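Stemov puts out upkeep guide for Tonine hand-held gripper

1 Jan 2024. For immediate release

Stemov has released a short upkeep guide for the Tonine, its two-finger hand-held gripper for people recording cloth handling in ordinary homes. Free to all current users. Printed copies in May.

The guide covers pads, pivots and the camera mount, in that order. Check the pads before every session. Wipe off lint with a damp cloth, no solvents. Swap both pads together after 2000 grasps, sooner if the rubber goes shiny. Pivot pins get one small drop of oil every 60 hours, then wipe the excess, oil on a customer's jumper is not a good look.

"Fleece is the worst for it," said Carola Hollmann, service lead at Stemov. "Fluff gets in behind the pad and the fingers stop closing square. Five minutes with a soft brush fixes it, most of teh time."
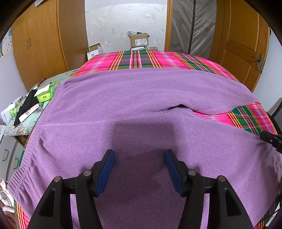

Jaw alignment is checked on folded fabric, a single layer hides a crooked finger. If one side drags, back off the pivots on that side and retighten evenly. Spare pad sets come in packs of 17 through Dromix, colour navy only for now.

Media enquires: Lakshmi Joseph, Stemov. Service bookings: Bastian Oltmanns, same office.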